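February | By Voro Workshop Notes
Print this page | E-mail this page

Packing a Felt Cover for Storage

Use corrugated cardboard boxes with firm corners. A box with a torn rim can still serve as an inner tray – it does not need to close. Trim ragged edges if they catch on the fabric. Keep clips in a small box of their own.
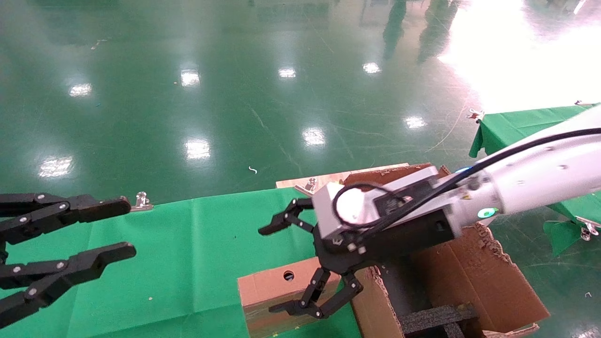 Sakai disagreed on the last point and keeps the clips in an envelope taped inside the lid, where they are harder to lose.

Either method is acceptable. Before folding, brush the cover and leave it flat for 20 minutes. Fold lengthwise first, then crosswise, and stop at 9 layers or fewer.

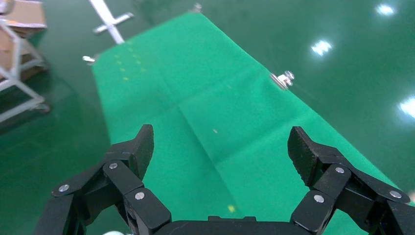 Old fold lines should be reused only once. After that, shift each fold by 50 mm so the wear is spread. A cover with one long crease and fainter ones running across it, like the green cloth, can be refolded by moving the long crease first. Remove all clips from the border before the first fold.

This site uses cookies. Accept | Settings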